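Community solar, month three

OK quick one tonight, I have about four half-written posts and this is the only one anybody asked for.

So we signed up for the Orkwood solar garden back in April. For those who missed the earlier post: we rent, the roof isn't ours, and the landlord stopped answering emails on the subject. Community solar was the only option left. You subscribe to a slice of a solar farm somewhere else on your utility's lines, the farm feeds the grid, you get a credit on your bill. No panels, no drill, no guy on a ladder.

Our slice comes from the array out past Drosden. 1,130 panels on what used to be a hay field. I drove out there. Lots of fence. Some sheep. Very quiet, which surprised me, I don't know what I expected solar panels to sound like.

Now the money part. First bill, no credit at all. Nearly called. Then read the fine print, the credit lags a full billing cycle, so you pay for the first month twice in a way - the normal bill and then the subscription on top. They do tell you this. Page six. Would of been nice on page one.

Second bill, credit showed up but under a line called "net adj other" so I missed it for a week. Third bill, finally normal. We came out $3 ahead. Three whole dollars! But that was a cloudy stretch and the summer months are supposed to carry the rest of the year, so I'm not judging yet.

Hicham Fahmy emailed after the last post (hi Hicham) asking why I didn't go with Stanero, who also have a farm in our utility area. Short answer, exit fee. Stanero wanted $75 to leave early, plus a long notice period. Orkwood wants the notice and no fee. The discount was a tiny bit better at Stanero but we might move next year, so. If you own your place and you're staying put, run the numbers both ways.

He also asked if the credits roll over. Yes, ours do, until the end of the contract year. After that they get wiped, so don't subscribe to more than you use. I nearly did. The sign up form suggests a size for you and it suggested way too much, I think becuase it went off our winter bills and we had the old space heater going then. Check that number yourself. 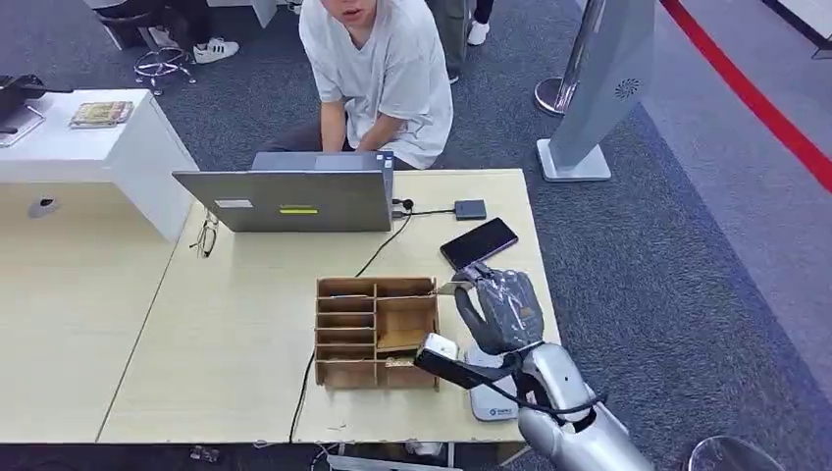
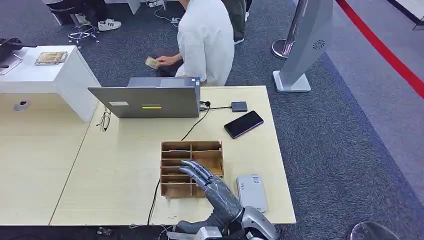
Filed under: Home energy, Bills

Couple more things while I remember.

The waitlist. Ours was short. The next Orkwood project, up by Vass, has more than 500 households waiting on it already and it's still waiting on a grid hookup. Built, or mostly built, and just sitting there. The wait for the hookup is the whole story with these things apparently. Panels go up fast. The paperwork with the utility does not.

The two bills. Still annoying. One from the utility, one from Orkwood, different due dates. Some places put it all on one bill and I'd take that tomorrow. I've got both on autopay now and a note on the fridge.

And no, your power doesn't stay on in an outage. Got asked this twice. You're on the grid same as before. If that's what you want you need a battery at your place, different post, different budget.

Will put up the July bill when it comes. Got to go, dinner's burning.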